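Prinard Wrist-View Simulator Kit, reviewed after 50 hours on a home arm build

The Prinard kit is a simulation package for people building a small arm at home or in a shared workshop. It supplies a gripper model, a set of furniture assets and a wrist camera that renders what the real one should see. I used it alongside a parallel-jaw build at the Skirkedgate workshop, running on the bench PC there. The licence cost me £67.

Installation took one evening. The gripper loads with the jaws open, and the wrist view is fixed to the palm, so both fingers stay in shot whatever the arm is facing. Offsets for your own hardware go in a plain text file. Mine needed two corrections before the simulated fingertips matched the measured ones.

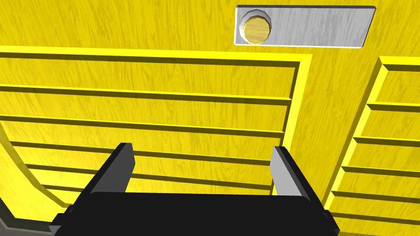 Collision geometry is the strongest part. I ran 2,447 approach moves against flat and slatted fronts and logged 433 contacts. Every contact was reported against the correct finger. The older Okoth package, which I used for the previous build, treated a recessed panel as a solid block and stopped the arm short.

Surface textures are less even. Wood grain can be scaled and recoloured, but the controls are buried three menus down and the defaults are too saturated for training a detector that has to work under workshop lighting. Randomising the materials helps. It also slows loading, and some of the combinations are of no practical use.
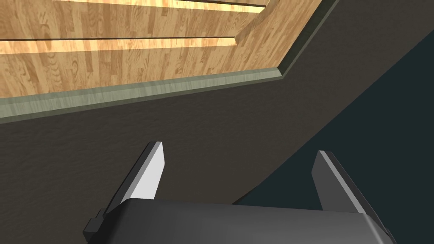 Wrist view from below a wood-grained panel, jaws open.

Low approaches need care. With the camera tilted steeply upwards there is little to show scale, and I had to switch to the external view to judge clearance. A distance readout in the wrist window would fix this. The Jadimero plug-in adds one, though it has to be reinstalled after each update.

The manual covers joint limits and file formats properly and says very little on lighting. Export to the real controller worked without changes in October's release. I have kept the licence and removed Okoth from the bench PC.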